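What I did in October

So my project was on how people in our apartment block sort their trash, which sounds gross and was, a little. I live in Brustlow, in a building with 22 apartments, and I wanted to know why the recycling bins keep getting rejected by the pickup crew. I made a short survey (paper, pushed under doors) and got 17 back, way more than I expected!

The biggest surprise was plastic bags. Most people told me they put their recycling in a grocery bag, tie it up and drop the whole thing in the bin. The Brustlow guidelines say bags go back to the store and everything else goes in loose. Only two people knew that. I didn't know it either until I started this, and I've been doing it wrong for years.

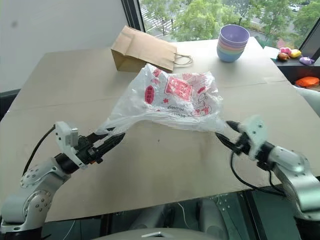
Cardboard went better. People flatten it, mostly, and the ones who don't blame the size of the bin, fair enough. Pizza boxes started an argument in the stairwell that I had to walk away from – I still don't know who was right, so I left that question out of my chart.

For part two I taped a one-page guide above the bins and checked them every evening at seven. The first week was no different. By the third I was seeing fewer tied bags, but I didn't weigh anything, so I can't give you a real number. If I did it again I'd borrow a scale and start before the guide went up.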